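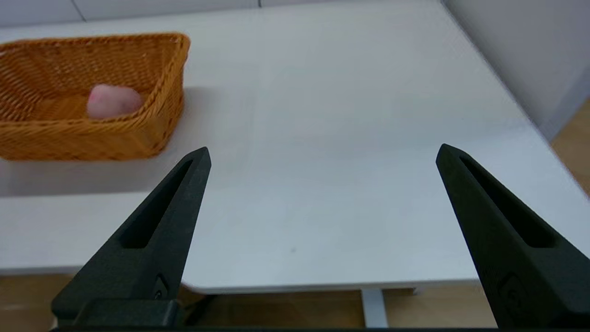 Reading logs got my son reading every night and I don't see what there is to study, someone wrote under our last notice. Fair enough. We would like to know if that is what happened, and in how many other homes it happened too. A signed sheet of paper tells a teacher that a sheet of paper was signed. Anything past that is hope, and schools in Prindemby have been running on it for a long time.

Bodirel is looking for families and classroom teachers to take part in a study of take-home reading logs in grades one through four. We need 124 families. We have no product to sell at the end of it, and we have not decided ahead of time that logs are good or bad. Some of us used them for years as teachers and swore by them. A couple of us forged our mothers' initials on them.

What we are asking

The study runs for eight weeks, starting in January. Families will be put into one of two groups by a random draw. One group keeps a nightly log of the usual kind: title, minutes, adult signature. The other group gets the same books sent home with no log at all. You can't pick your group and you can't swap later, so please don't sign up if you already know which one you could live with.

Every child will read aloud to one of our staff at the start and again at the end. It takes a few minutes and is done at school, during the day, in a spot the teacher chooses. We will also ask each child a short set of questions about whether they like reading. Children this age are inclined to tell adults what adults want to hear, and we don't expect these answers to settle much. We are asking anyway and will report them with that warning attached.

Parents and guardians will get five short phone calls over the eight weeks, on evenings we don't announce ahead of time. The caller will ask what, if anything, was read that night. "Nothing, we had soccer" is a perfectly good answer and we would much prefer it to a polite one. Teachers never see the call records. Neither does the school office.

Who can take part

Your child should be enrolled in grades one through four at a public elementary school in Prindemby. Tambunan Elementary has already agreed to give us space and time, and other schools may join before the end of the fall. Brothers and sisters may both sign up, but they will be placed in the same group, as we can't imagine a kitchen table where one child has a log and the other doesn't and peace is kept.

Children who get extra reading help are welcome. So are families who read at home in a language other than English. Tell us the language on the form and we will try to find a caller who speaks it. We can't promise that, and if we can't find one we will say so before you commit to anything.

Families already using the Stilia reading app can take part only if they are willing to stop for the eight weeks. The app keeps its own count of minutes, and we have no good way to tell a child reading for twenty of them from a tablet left open on the couch.

Teachers

We would like to hear from teachers who assign logs and from teachers who gave them up. You will need to hold off on reading prizes, charts and minute contests for the length of the study. We know that is a lot to ask in the middle of winter. You will hand out book bags once a week and fill in one page for us at the end. If you are told by anyone that you have to take part, you don't, and we would like to know who said it.

What you get

Each family that finishes will receive $40. Each teacher will receive the same, plus the books, which stay in the classroom. If you drop out partway we will pay for the weeks you completed. We won't claim that your child will read better for having been in the study. They might. They might also come out exactly where they would have been, and that would be worth writing down.

What happens to the results

A plain summary will go to every family and teacher who took part before it goes anywhere else. No child, teacher or classroom will be named. If we find no difference between the groups we will publish that in the same place and at the same length as we would anything more exciting. Eight weeks is short, one town is one town, and we will put that near the top.

How to sign up

Pick up a form from the front office at Tambunan Elementary or ask Bodirel to mail you one. Forms are due by Oct 4, 2025. A parent or guardian has to sign, and there is a separate line for the child, who may say no even if you have said yes. You can leave the study at any point without giving a reason.

Questions are welcome, awkward ones included. If you think the whole idea is badly put together, write and tell us where before January, while it can still be changed.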